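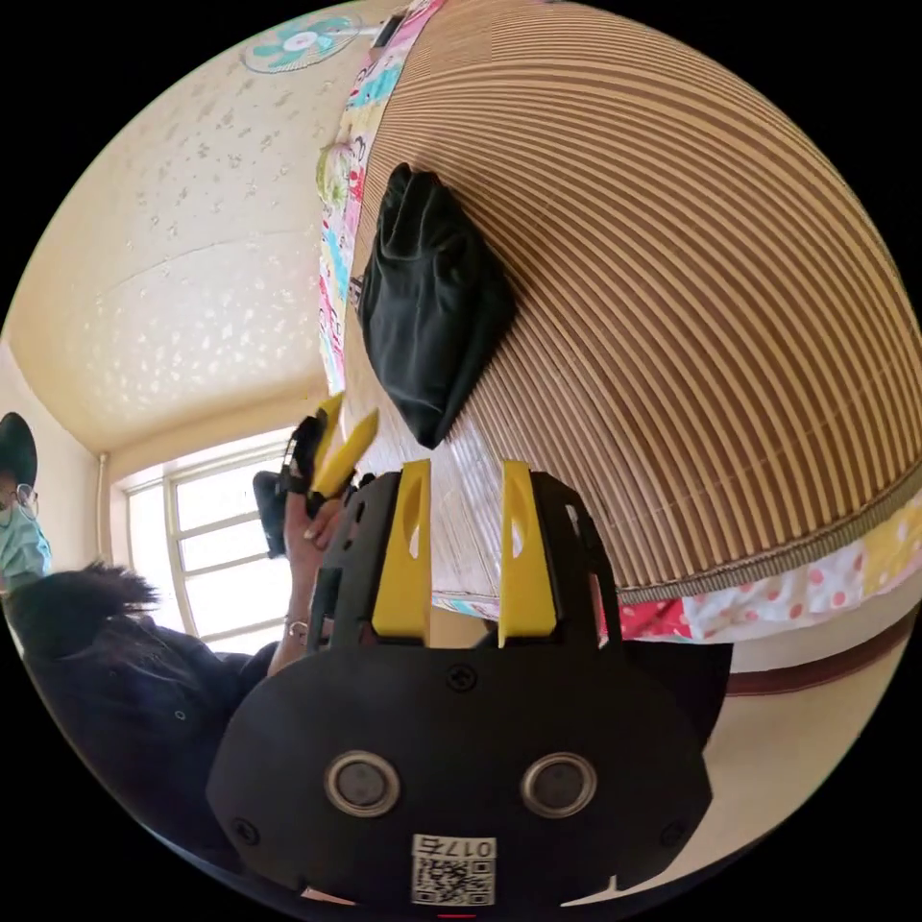 Fig. 1. At the bedside, window to the left.

Housekeeping and Home Skills, Unit 2
Handout: Making up a bed in a small bedroom

Last week was all fibres and labels, and I know some of you were itching to get on with it. Well, now we do! Bed making is my favourite session of the whole course. It looks like nothing much, and then you try a proper mitred corner and find there is a real craft to it.

Small rooms first. When a bed runs along one side of the room you can't simply walk round it, so the order of work matters more than it does in a big hotel room. Get everything you need within reach before you strip anything: bottom sheet, top sheet if used, duvet cover, pillowcases. Put them down in the order you'll want them, last item at the bottom of the pile. Open the window if the weather allows and leave the mattress bare while you sort the laundry.

Look the mattress over while it's bare. Check the seams, the label end and the side by the wall, which gets forgotten for months on end (I have found socks, biscuits and once a very good fountain pen). 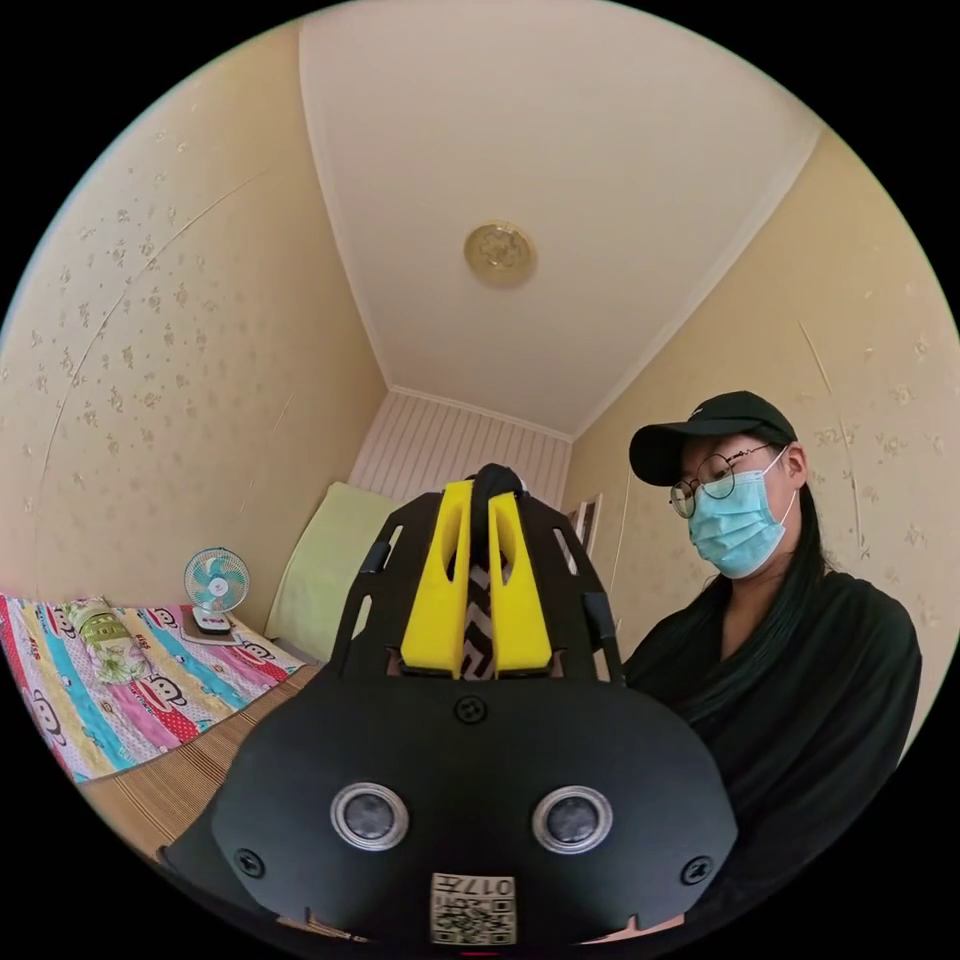

Department of Home and Hospitality Studies, Gorcombe

Now the bottom sheet. Flat sheets are what we teach on, even if you have fitted ones at home. Lay the centre crease down the middle of the mattress and let the overhang fall evenly. Do the far side first, kneeling on the bed if you must, then the head, then the foot, then the near side. For the corner:

Tuck the end of the sheet under the mattress.
Pick up the side edge a forearm's length from the corner and lift it on to the bed, so it makes a triangle.
Tuck in whatever still hangs below.
Bring the triangle down, hold the fold with your other hand, and tuck.

Do it slowly a few times and your hands will start to remember it. It really is lovely when it suddenly goes flat!

Patterned bedding is great fun but it shows every mistake. A zigzag or a stripe will tell the whole room if your duvet is crooked, so line the pattern up with the foot of the bed and work upwards from there. Plain white forgives a crooked lay and punishes creases. Try both if you can.

Working in pairs: agree who leads. The leader calls "lift" and "down", the other follows. Stand with your feet apart and bend at the knees when you lift a mattress edge. Swap over halfway through the session so that both of you get a turn on the awkward side.

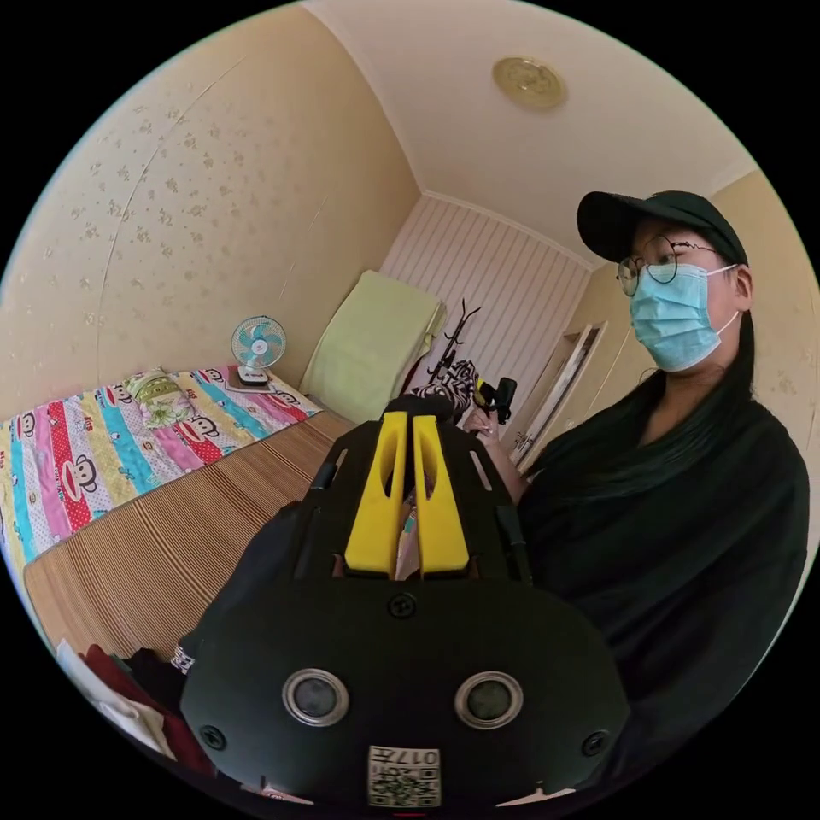 Do I need to iron the sheets before the practical?
Folding them while they are still slightly warm from the dryer is enough for our purposes. Ironing comes up in December, with table linen.

Reading: the chapter on bed linen in the Tukville course pack, and the Osov leaflet on mattress care, which is short and very good. Spare copies are in Room 261.

For next time, make your own bed with mitred corners every day and write 300 words on what went wrong and what you changed. Drawings of your corners are very welcome - I love getting those. Hand in by 6 April 2020.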